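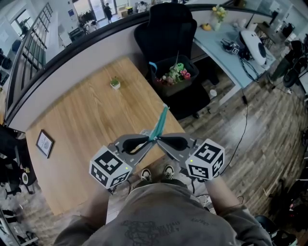
## Arrangements for the Small Front Room

The front room of the apartment on Voyle Street has been under revision since June, and the present post records the decisions reached to date. Readers who followed the earlier entry on the hallway will recognize the general approach. Existing furniture is retained wherever possible, and color is introduced chiefly through plants and flowers.

### The table

The light wooden table remains the principal work surface. A darker stain was considered and set aside, as the oak grain suits the floor and shows to advantage in the morning. The small plant in the square white pot has been assigned a place near the far edge. It had previously stood on the kitchen windowsill, where it received more sun than it required.

Fabric work is also conducted at this table. The teal strip belongs to a set of ties intended for the curtains, and the cloth was purchased as a remnant at Nosero for 20 dollars. Alun Pugh has advised that the ties be lined. His recommendation has been accepted for the bedroom and declined for the front room, where a softer fold is preferred.

### Flowers

Artificial flowers were adopted after two seasons of disappointing results with cut stems. The pink and white pieces, together with the greenery, are kept in the dark gray plastic basket with the blue strap. The basket is at the black office chair for the present. A permanent location has yet to be approved, and the top of the bookcase is the leading candidate.

The yellow flowers are to remain in their vase on the desk along the wall. A proposal to move them to the table was tried for one week and withdrawn. They crowded the plant and left too little room for cutting cloth.

### Walls and floor

The small picture in the dark frame will stay on the white partition. It was bought in Sollunport and has survived every rearrangement. No further pictures are planned on that side.

The wooden floor will be left without a rug through the summer. A Plorirside runner priced at 219 dollars was inspected and found too narrow. The small white cup on the floor near the desk is to be returned to the kitchen.

### Outstanding items

- Hemming of the remaining curtain ties
- Selection of a shelf for the flower basket
- Felt pads for the table legs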